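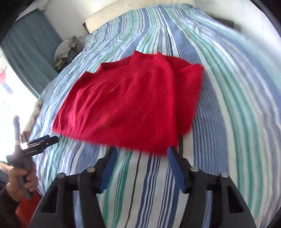 Red crew-neck sweater, folded, on a striped bedspread

Speaker notes: Costumes in a small theater
September 2026

Slide 1. Welcome and thanks. Say who I am and which shows I worked on. Phones off, questions at the end.

Slide 2. The play. Clodetti is a two-act drama set in a border town over one winter. Five actors play 17 parts. The script says almost nothing about clothes. There is one line about a coat and one about muddy shoes, and the rest was left to us.

Slide 3. The space. The Turow has 100 seats on three sides of the floor. The front row is close enough to read a label. On a big stage you can pin a hem and get away with it. At the Turow people will look at that pin for the whole second act.

Pause here. Ask how many have worked in the round or on a thrust stage.

Slide 4. Where we began. First reading, no drawings. I sat with the script and marked every entrance, every exit and every change of part. The shortest change was the miller into the priest, nine lines of dialogue. That change decided more about the costumes than any talk about color did.

Slide 5. One base, one layer. Each actor wore the same trousers or skirt all night and changed one piece on top. A sweater, a shawl, an apron, a jacket. We tried hats in week two and dropped them. They threw shadows under the side lights and the audience on the left lost the faces.

Slide 6. Knitwear. Go slowly, this is the part people ask about. Knits are good for quick changes: no buttons, no zipper, and they stretch over whatever is underneath. They are bad under hot lights, and they pull wigs and microphones. We used no microphones, so that helped. Fold them -- do not hang them. A heavy knit on a hanger will grow at the shoulders before opening night.

Slide 7. Color. The set for Clodetti was gray and brown. We held back strong color until the daughter comes home in act two. Read out the stage direction before her entrance, then go to the next slide.

Slide 8. Money. The full clothing budget was $1109. Of that, $332 went to shoes. I would spend it the same way again. Actors stand differently in the right shoes, and on a thrust stage the feet are always in view.

Slide 9. What went wrong. The dye on the aprons ran in the first wash. The priest's collar was lost between the dress rehearsal and the preview. We also put the change rail on the wrong side of the stage and had to move it after the first run-through.

Slide 10. Hrubý and Fusum. Two later shows, same method. Hrubý had more than 17 changes and needed a dresser on each side. Fusum had none at all, and I found that harder. One outfit has to hold up for ninety minutes.

If time is short, skip Fusum and go to questions.

Slide 11. Questions. Leave the change chart on the screen. Paper copies are on the table by the door.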